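Open day at the Pluneden print works

I've been meaning to write this up for two weeks and my notes are mostly on the back of a parking receipt, so bear with me. In April the Pluneden print works opened its doors for the first time in years, and I drove over with Shalini Jaiswal, who collects old membership cards and talked about foil stamping the whole way there (I learned a lot, and we missed the exit).

Doors opened at ten. Admission was free, coffee was not. You got a paper map at the desk and could wander the ground floor on your own, but the upstairs rooms were guided only, so we put our names down for the eleven o'clock group and poked around until then.
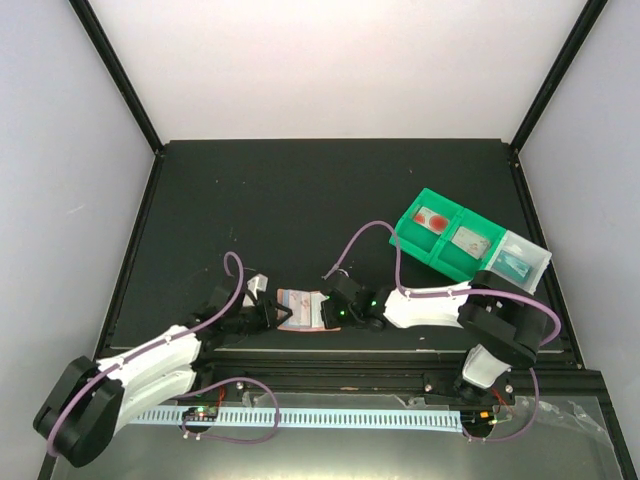
Dark tabletop and pale panels, ground floor.

The letterpress room was my favorite and I would've stayed all day. They have a big old platen press that Girish Rastogi has been running since he was nineteen, and he let people pull a bookmark each. Mine came out crooked! He said crooked ones are lucky and I'm choosing to believe him. The smell in there is ink and machine oil and something a bit like oranges, which turned out to be the hand cleaner.

At eleven we went up with Hongmei Peng, who looks after what they call the small goods side: loyalty cards, tags, ticket stock, gift envelopes. She started with paper weights, which sounds dull and wasn't. She passed around a swatch book with 198 stocks in it and had us close our eyes and guess which was heavier. I got nearly all of them wrong. Shalini got nearly all of them right and was unbearable until lunch.

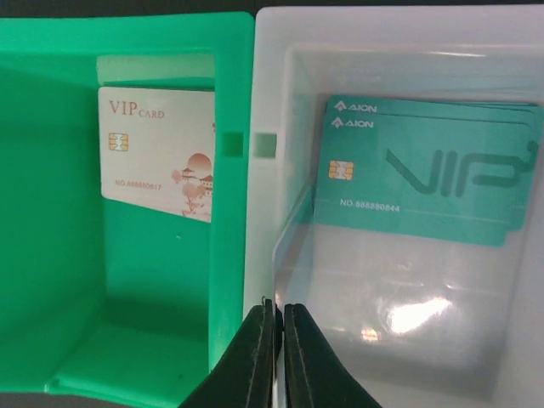
Then came color matching. They mix a lot of their own inks for short runs, and there's a wall of drawdowns going back to when the Baltar family owned the building. Hongmei told us the hardest color to repeat is a plain warm gray, and that one hotel sent the same gray back four times before anyone noticed the light bulbs in the hotel's office were yellow. I loved that.

Lunch was in the yard. The Pandey food truck had a line right out to the gate, but the potato rolls were worth it and I'd go back just for those. We shared a bench with Pankaj Maurya, who used to be a typesetter at Fliltitz before it closed. He had strong views on ligatures. I didn't follow all of it, but I have looked at the letters f and i differently ever since. 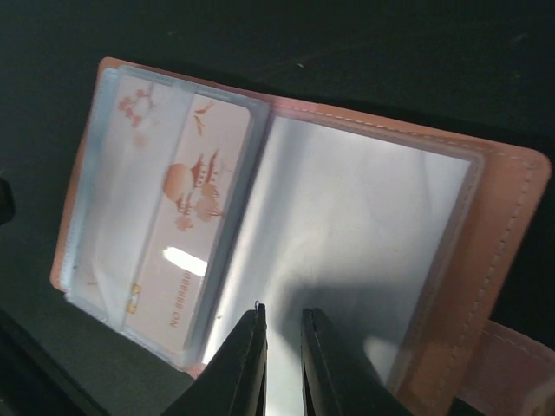
After lunch we did the bindery, which was loud. There's a folding machine that can be set up 44 different ways, and Kuldeep Chauhan showed us three of them before it jammed and he had to get a long wooden ruler to fix it (the ruler lives on a hook right next to the machine, so I'm guessing it happens a lot). He also does repairs on old hymnals and cookbooks. If you have a cookbook with its back falling off, he'll quote you on the spot, and I now wish I'd brought my grandmother's.
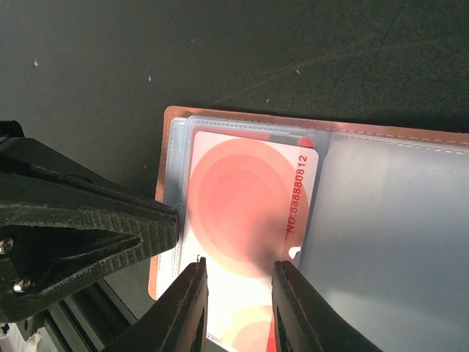
Stitching was the last stop. Most of what they sew is notebooks, with plain white thread through the fold, and a good operator can do 415 in a shift. I asked Kuldeep if anyone still wants stitching just for looks, and he said all the time, mostly on covers. It's the sort you get on a card holder, a line of light dashes following the border against a coppery orange, and my eye goes straight to it every time. Shalini prefers a plain edge. We argued about it down two flights of stairs.

The shop by the exit sells offcuts by the bag, and I bought two. Bring cash, the card reader was down. Parking behind the building fills up early, so try the street by the canal. They're hoping to do another one in the fall, with the marbling room open too, and Shalini has already claimed the front seat.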